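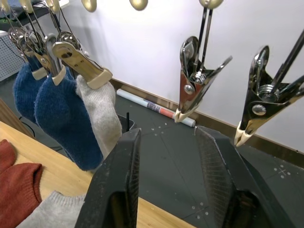

why not just use magnets instead of clips, somebody asked under the last push, and is the thing ever going to do a whole drying rack without a human standing there? Magnets: tried, socks slide off. Whole rack: no, not yet, see Known problems.

# witosik-socks

Sock hanging and unhanging with a two-finger gripper. Built at home, finished (sort of) on the shared bench at Fivthorpe. Repo has the printed parts, the wiring notes, the control code and a small set of recorded runs.

Status: works often enough to be annoying when it doesn't.

## What's in here

- `fingers/` printable finger bodies, left and right. NOT mirror copies, don't flip one in the slicer and call it done
- `pads/` ribbed grip pads, soft filament
- `control/` everything that moves
- `runs/` 37 recorded runs, wrist view plus joint positions
- `notes/` messy. Read `notes/wiring.md` first, ignore the one called `old_wiring`

## Hardware

Arm is a Heltness kit, secondhand, elbow joint replaced. Board is a Macaraeg, the cheap one. Fingers are black prints, outer faces left matte. Left one has taken a beating on the outside and I haven't reprinted it, the scuffs don't matter. Grip side matters. If the ridges there go smooth, reprint.

Clips are plain metal spring clips with cream rubber tips, hung on dark wires from a row of gold-ish knobs. Stiff springs. They swing if you so much as breathe on them, so the code waits after every touch before it looks again. You can shorten the wait in `config.yaml`. I did, regretted it.

Payload limit is set at 800 grams in software. The arm can lift more, the elbow disagrees.

## Setup

1. Print fingers and pads. Pads go on with the ribs facing the gap.
2. Bolt up, check both fingers close without the tips crossing.
3. Flash the board, then power the arm. That order. Other way round it homes itself into the table.
4. Run `calibrate_clips`. Have a couple of empty clips where the camera gets a clear look.
5. Run `hang_one` with a single sock before anything else.

Keep cables off the floor where the arm base rolls. Ours still aren't.

## The runs

All recorded on the Fivthorpe bench, wood tabletop, gray floor with pale dots, white wall behind. Socks are plain solid colors: blue, light gray, rust red. Some start on the table, some start already clipped. Each run is one folder:

- `wrist/` the video
- `joints.csv` positions and gripper opening
- `meta.json` start state, goal, outcome, free text comment

Outcome is `ok`, `dropped`, `tangled` or `gave_up`. Labels typed by hand right after each run, usually while tired. If a label looks wrong it probly is, open an issue.

`gave_up` means I hit the stop button. Doesn't always mean the arm was failing, once or twice it just sounded bad.

No train/test split. Too small for one. If you need one, split by folder and never by video frame or your numbers will look amazing and mean nothing.

## Known problems

- Shiny clips. They reflect everything, including other clips. The detector finds handles that aren't there. Matte tape on the handles helps, looks awful.
- Overlapping socks. Two blue ones on neighboring clips get read as one big sock. Haven't fixed it. Workaround: alternate colors.
- Crowded clips. Reaching into a bunch of them is a coin toss. Free-hanging ones are fine.
- Cuff finding on gray socks is bad on a light table. Red is easy.
- Fuzzy knits leave lint in the ribs of the pads. Brush them out every 5 runs, old toothbrush does it.
- The gripper can't squeeze a clip open and hold a sock at the same time, obviously. Hanging needs a hand on the clip. Pulling a sock down mostly doesn't, it just tugs until the rubber lets go.

That last one is the real answer to the whole rack question. Version 2 gets a little lever fixed to the knob rail to open the clip. Drawings in `notes/lever_sketch.pdf`, nothing printed so far.

## Not included

Depth. Had a sensor, killed it (wrong voltage, my fault). Sound. Anything with towels or shirts, please stop asking about shirts.

## Using it

Code and prints: do what you like, keep the license file with it. Runs: same, and mention witosik-socks if you publish something. Pull requests welcome, small ones. If you change the finger shape please send the measurments too, a mesh alone is no help to me.

## Todo

- [ ] lever
- [ ] reprint left finger, low priority
- [ ] tie up cables
- [ ] relabel the `tangled` runs, too many kinds of tangled
- [x] elbow
- [ ] config docs, hopefully June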